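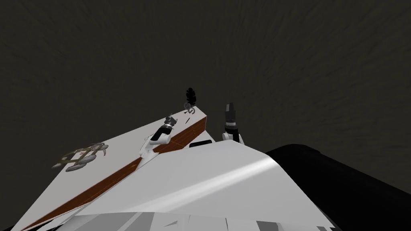 20th March

Spent the whole arvo in the Pronthorpe sim getting the two-armed cell set up again after the update. I run everything in there first these days, before I go anywhere near the real one at work, and my back is grateful for it. The left arm's wrist offset had gone back to the factory value (of course it had!) so every approach to the table was landing eight millimetres off. I'd written the old number on a sticky note in August and by some miracle it was still on the side of the monitor - 421, for the record, so I've got it in two places now.

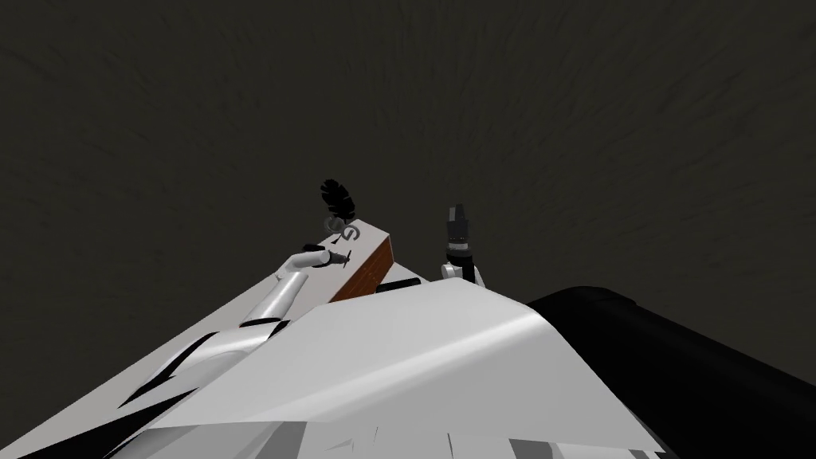
Left arm over by the G, right arm parked upright.

Once that was sorted I redid the home pose for both arms and cleared out the Pilix log, which had 3,247 warnings in it, nearly all the same one over and over. It's a joint limit thing on the right elbow. I've knocked the limit back a touch and will see if it keeps whingeing. 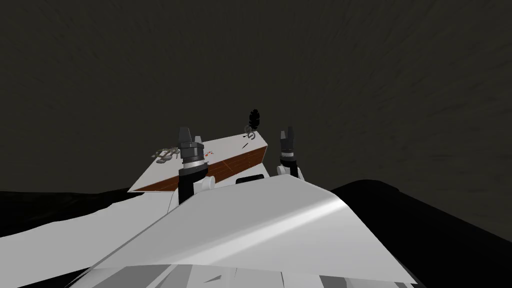 Still haven't touched the gripper timing, and that's the job I keep putting off because the Vurance manual is hopeless on it. Two pages and a diagram for a different model! Might set it going for 1,000 cycles overnight and have a look over brekkie. Must also remember to grease the real one's left wrist and order more of the grey cable ties. Leftover curry for tea, bed far too late.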